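Home | Projects | Reports | Contact

Cirnitz gripper comparison: progress report
Prepared by Oľga Machala for Babak Safavi, 2019-12-11

The sorting task is set: bread to the plate, fruit to the basket.
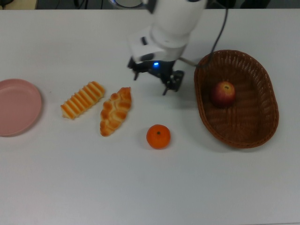
Table layout, head camera.

Two-finger trials stand at 29 runs. Side contact on round fruit is our main concern.
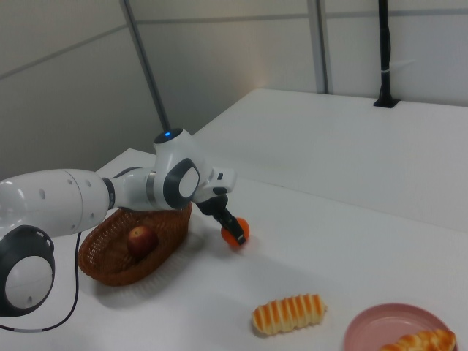
Photo: Fernanda Mendes

We log finger gap at release.

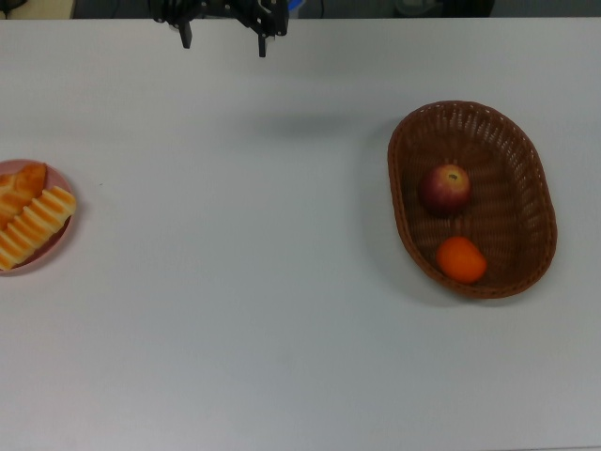 Next period

Repeat with the Baslow fingers, keeping the side camera 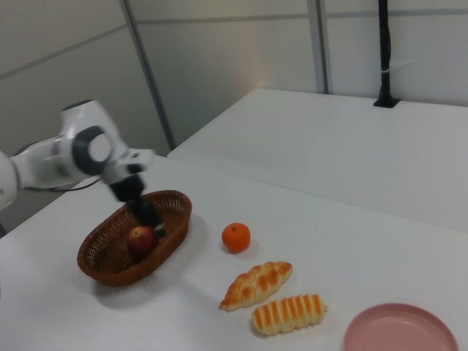 and the same arm speed. Results are due in March.

Related
Dretura controller notes
Hajji camera mounts

Contact: Anatole Renaud | Back to top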